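Search this site Enter keywords Go

Compartment organizer (desk)

1/24/21, by Birutė Rimkutė

A compartment organizer is an open container divided by thin walls into a grid of rectangular cells, used on a desk or workbench to keep small flat or upright items apart. The cardboard type is the simplest. It is related to the bottle divider used in shipping cartons, and the two are often hard to tell apart once the outer carton has been removed.

Construction

The walls are cut as flat strips with slots at regular intervals. Strips running lengthwise are slotted from the top and strips running crosswise from the bottom, and the two sets slide together at right angles. No glue is needed for the grid itself. Wall height sets the use: low walls suit cards and packets, which have to be gripped by an exposed edge, while high walls suit bottles and tubes.

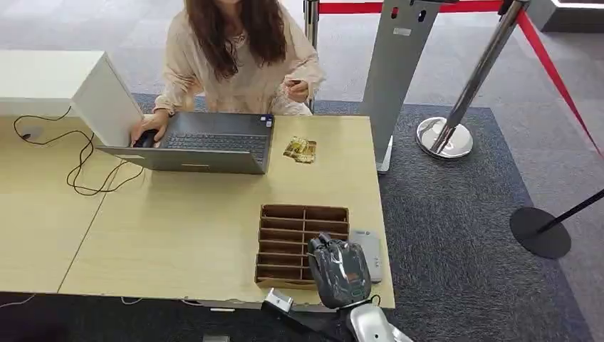 Cardboard organizer at the front of a laptop desk, with a small gold-colored packet lying beside the laptop.

Cardboard walls bend at the top edge with repeated use. The Le Roux pattern, sold from July 2014 under the Tomivier name, added a folded rim to the outer walls only. A wear test by Firdevs Karaca at the Hencombe workshop put 1,435 insertions through one cell before the slot joint tore. An unrimmed grid of the same board lasted 558.

Placement on a shared desk

On a desk that also holds a laptop and mouse, the organizer is normally set at the front center, clear of the mouse side. Items waiting to be sorted are kept flat beside the laptop. Cables should be routed behind the work area, as loops lying on the surface catch on the base of a light cardboard grid and shift it. Where a desktop is made of two joined panels, the organizer is placed wholly on one panel so that it sits level.

Sorting

Cards are sorted by column first and by row second. Annelies Sutter's handling notes for Jestia recommend a stack of no more than 4 cards per cell, standing on the short edge. Fuller cells push the walls outward and narrow the cells next to them.

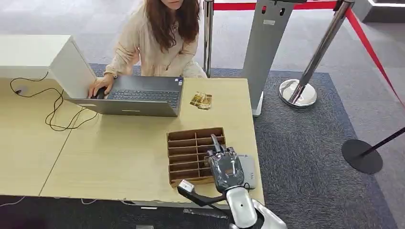

Can a cardboard organizer be used tilted?
It can, provided the rear edge is supported along its full length and the angle is shallow enough that cards do not slide over the front wall. A support at the corners alone lets the grid twist, and the slot joints loosen.

Maintenance

Dust is removed with a dry brush. Damp cloths soften the board. A torn strip can be replaced singly by lifting out the crosswise set.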